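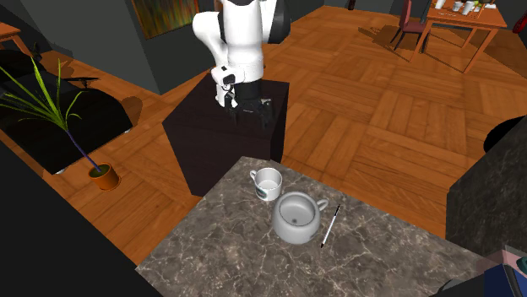 Welluvex will buy its first robot arm this fall, and it has picked a sensible way to choose one: try the job in simulation before spending on hardware.

The home-help equipment maker said on Wed 21 August that its board had approved the plan, known in-house as Jedumel. The aim is an arm that can clear and sort everyday kitchen items, from mugs and pots to pens left on the counter. Six arms are on the long list, and each gets the same 300 simulated runs in furnished virtual rooms before anyone asks for a final quote.

It's a great time to be doing this. A team can move the arm's base, swap the gripper or change the height of a counter in an afternoon, and all it costs is computer time. Welluvex has already finished 713 runs, and the early results have changed the shopping list. A longer reach moved up. A second camera moved down, at least for the first year.

The budget is refreshingly complete, too. It covers the arm and gripper, but also the pedestal, spare fingers, safety checks, staff training and a service contract - the items that so often get left out of a first request. A separate $3000 has been set aside for mugs, pots and other household goods to practice on once the real arm is bolted down.

Asta, the software firm supplying the virtual rooms, will keep them running after delivery so new tasks can be tested on screen first. Nic Aodha, an equipment leasing company, has been asked to price a rental option next to the outright purchase.

Quotes are due in October. Welluvex plans to publish its scoring sheet after the order is placed - good news for any small shop working out its own first purchase.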